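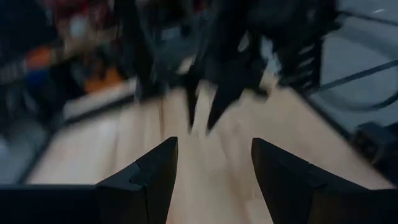

**Cuidados em casa com palmilhas e calçado ortopédico**

As palmilhas de EVA ou de espuma de poliuretano perdem forma com o calor. Não se secam no radiador, no forno nem ao sol direto.

- Retirar as palmilhas do sapato todas as noites e deixá-las de lado, apoiadas no rebordo, durante pelo menos 8 horas.
- Lavar à mão com 500 ml de água morna e uma colher de chá de sabão neutro. Sem lixívia, sem álcool.
- Enxaguar com um pano húmido – a imersão descola a cobertura.
- Palmilhas com componentes eletrónicos: só pano húmido, com o módulo desligado.

Antes de calçar, passar a mão por dentro do sapato. Quem tem pouca sensibilidade nos pés não dá por uma pedra ou uma costura levantada. 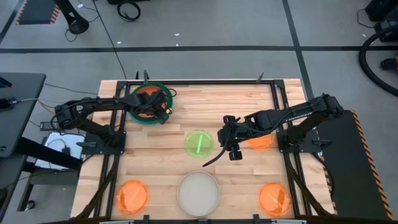 O forro gasto no calcanhar repara-se com um remendo de pele fina, chanfrado nas margens e colado com cola de contacto sem tolueno. Uma aresta viva faz mais estragos do que o buraco original.

Marcar a data da primeira utilização no verso da palmilha, a caneta de feltro. As minhas, da Plomach, são revistas aos 90 dias; a podologista, Sylvie Hiebert, mede a espessura sob o antepé e decide a troca. Levar sempre o par completo, mesmo que só um lado pareça abatido.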